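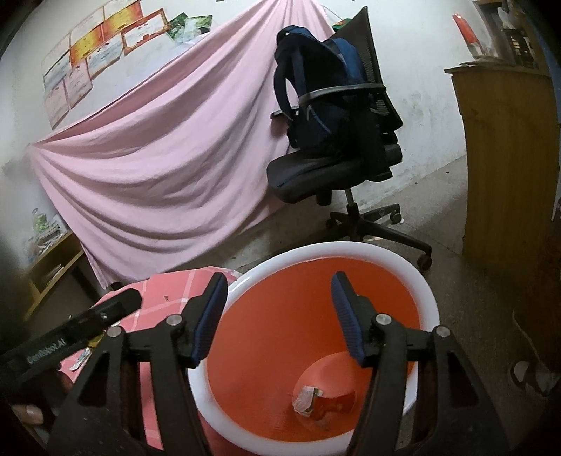 Jaws open over the basin, second gripper resting on the pink cloth at left.

From: Noreen Butt
To: floorwork list
Subject: Re: [floorwork] What happens to the sorters

Jianguo, you asked for someone who does the job, so you get me. I've left your message in pieces so I can argue with it properly.

Jianguo Lu wrote on Thu 11 February:
> Our site has been told that Dong goes in on the second line in July.
> I have read the handout from Lidley twice and I still can't tell what
> the people on that line will be doing in August. The handout says
> "transitioning to skill capture." I would like to know what a person
> physically does all day when they are capturing their skill.

Physically, you hold a gripper. One in each hand if you're on pairs, or two people with one each if the schedule likes you. You have a surface with small trash on it, wrappers and sachets and whatever else, and you have a basin, and the job is to get the first into the second using two flat pads where you used to have fingers. Then you put it all back out and do it again. I sorted on the Dremville line for 7 years and I would have said there was nothing left to learn about picking up a candy wrapper. I was wrong, and I was wrong for most of two weeks.

The wrapper itself is fine. The trouble is that your hand knows things it never told you. With bare fingers you feel the edge, you roll it up off the surface with your thumb, and it's gone before you've thought about it. The gripper has no thumb. If you come in flat you push the thing across the cloth. If you come in steep you get a nice firm hold on the cloth. I have lifted a good deal of cloth since I started. Apparently Dong doesn't need to learn that part, so those takes get thrown out.

> Is it easier on the body? On our line the complaints are backs
> and wrists, in that order.

Backs, yes, a lot easier. You aren't standing at a belt for a whole shift, and the height of things varies because we work in different rooms and the rooms are real rooms with people's stuff in them. Wrists, no. It's the same complaint with a different muscle, more toward the outside of the forearm, and it comes from keeping the thing level while you squeeze. Ask for breaks by the clock. We originally had "rest as needed," and I don't need to tell anyone on this list how much resting gets done under that heading.

Knees are the new one. Low surfaces and a basin at floor level. I bought my own kneeling pad, and then put in for the money, and am told the form is moving.

> The handout mentions a target of 72. It does not say 72 of what.

72 accepted takes in a shift. A take is one surface cleared, start to finish. Accepted means Skillow didn't reject it, and Skillow is the software that looks at your work overnight and sends it back in the morning with a mark next to it. For comparison, on the belt my count was 610 pieces an hour and a person stood behind me with a tablet. I didn't love the tablet, but I could turn around and ask it what its problem was.

This is where I'd push, if I were you. Get it in writing that a rejected take comes with a reason a human can read. For the first month ours came back with "quality: low" and nothing more, and we all developed superstitions. One of the guys decided it hated his left hand. I decided it wanted me to be slower, so I was slower, and my numbers dropped, and it rejected the slow ones too. When we finally got reasons, it was mostly that we were hesitating over the basin before letting go. People do that. You hold the thing over the basin for a moment to be sure. On the belt you'd never have had the time.

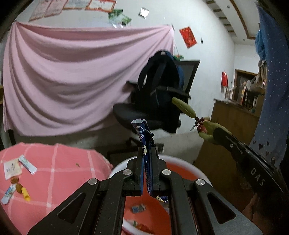
Dark blue wrapper held upright over the basin. The other gripper, at right, has the bunch of dark red stuff.

The upright hold is harder than it looks, by the way. A crumpled wrapper folds up wherever you squeeze it and wants to flop over, and I've had the torn end sweep two other pieces off the cloth on the way across. And the bunch on the right, grapes or berries or what's left of them, is the kind of item everyone passes to the other person if they can. Stems are a menace. On the belt they'd have gone down the organics chute with a flick. With pads you can get the stem and leave the fruit, or get the fruit and be sorry.

You'll see there's nothing special about the setting, either. Pink cloth, pink sheet, a backpack on the office chair, certificates up on the wall. When Lidley said "capture environment" I pictured something with a floor you could eat off and a person in a white coat. What you get is ordinary places with ordinary clutter, and I'll say for it that I've come to like the variety. Seven years of one belt and one wall. I could draw you that wall.

> Last thing. Are the people on your crew basically training
> their replacement? The meeting did not want to use the word. I think
> we should be able to use the word.

Use the word. We do. Six of us moved over from the line, and at the beginning all 6 had a version of this conversation in the parking lot, and I don't think any of us has finished it.

My version goes like this. Dong went in on our first line with or without me. I wasn't asked, and I don't believe there was a box to tick for "no." What I was asked was whether I'd take capture work at the line rate or take the package, and I have a roof to pay for, so I took the work. Some days that feels like being paid to write down a recipe before they sell the restaurant. Other days I watch Dong try to pick a sachet off a flat surface, poking at it like a cat with a bug, and I think I'll be employed until I'm ninety.

What I can tell you that's useful is what changed, good and bad, and you can sort it yourself.

The talking changed. The belt was loud, so we had hand signals and a lot of shouting, and at break you sat with the people you'd been shouting at. Now you work in twos, it's quiet, and you talk all day or you don't talk at all depending on who you drew. I've learned more about one coworker's divorce than I wanted. I've also gone a week without seeing four of the others. If your site does this, fight for one shared break a day in the same room. We lost ours in the changeover and it has been murder getting it back.

The knowing changed. On the line I was fast and everyone knew it, and that counted for something when new people came in. With the grippers I was a beginner again at my age, and a kid who'd been on the line for five minutes was better than me by the second day. He was nice about it, which was worse. If you have older hands on your line, tell them before it happens. It's easier to be bad at something if you've been warned.

The dirt changed, and I won't pretend to miss it. I used to come home smelling like the bottom of a juice box.

And the pay is where the handout gets vague, so read that page slowly. We kept the line rate but lost the night differential, there being no nights, and the target bonus works on accepted takes only. So until the reasons started coming through, we were being paid on a mark we couldn't dispute. Ask who hears a dispute. Ask for the name. Our first answer was "the team," and I went looking for the team and found a mailbox.

I'd also ask what happens when capture is done. Ours runs on a contract that gets renewed, and so far it's been renewed. The plan after that is "cell attendant," meaning you stand near Dong and unjam it. Our first line has two attendants where it used to have a crew. I've done a few shifts of it as cover. It's clean and it's dull, and then it's suddenly not dull at all and you're in up to the shoulder with the lockout tag in your teeth. (Don't put the tag in your teeth. I've been spoken to.)

So bring that to your meeting: clock breaks, readable reasons, a name for disputes, the shared break, and a straight answer about after. Get knee pads on the equipment list while everybody's still feeling generous. I can send you our letter on the rejected takes if you want something to copy from, but I'll have to take out a couple of adjectives first.

I'm on early shifts through the end of the month, so if you want to call, make it after four.

Noreen Butt
Dremville, first line, formerly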